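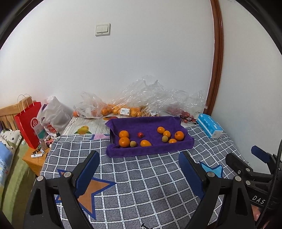 9/14/21, Rudever flat, second set of rooms

Themis Gkikas has the task sheet for today, I do the collecting. Task is the fruit sorting again, tray with towel inside, bags at the back near the wall. We use the two hand grippers, left and right, same as in May at Flestport.

Started late. The right gripper did not want to pair with the recorder, so I changed the cable and then it worked at once. I marked the old cable with red tape and put it in the box for Sfakianakis. Please do not use it before he has looked.

Target is 100 good takes on this setup before we change the room. The total for fruit over all rooms was 362 when we closed yesterday, only the takes that passed review.

Notes while working:

The bed is a more difficult surface than a table. When I press with the fingers the blanket goes down and the tray tilts a little towards me, and then the small fruit rolls. I thought first to put a board under the tray, but Themis says no, people do sort things on beds and the policy should see it. I agree, but we should write "soft surface" in the take comment, so it can be filtered later.

Tangerines are easy. The blue pads hold them well even if I come from a bad angle. The small yellow-green ones are harder, I have to close almost until the fingers touch and then I cannot judge the force. Go slower on these. If the fruit escapes, do not stop the take – pick it up again and continue, the recovery is useful for us. Stop only if it falls on the floor.

The plastic bags are the real problem. They are clear and they shine, and the tracking jumped in 3 takes when I was working close to the heap. It was always when I moved fast from the tray to the wall. I repeated them with a slower movement and two were fine. The third I left in the folder with the ending "_trk", maybe somebody from Penunthorpe wants to look at the raw data.

Open the fingers fully before every approach. In the first takes I was lazy and came in half open, and this pushes the fruit away. I deleted 2 of these, they were not even good as failures.

To do:
– ask Themis if the order of the fruit should be free or by kind. The sheet says both, on different pages.
– move the tray between takes, also turn it. I forgot this for a long time before lunch, so the morning takes look too similar.
– calibrate the left gripper again, it reads not quite zero when closed
– copy the card before leaving

The stars on the blanket are good for putting the tray back, but please do not always use the same one.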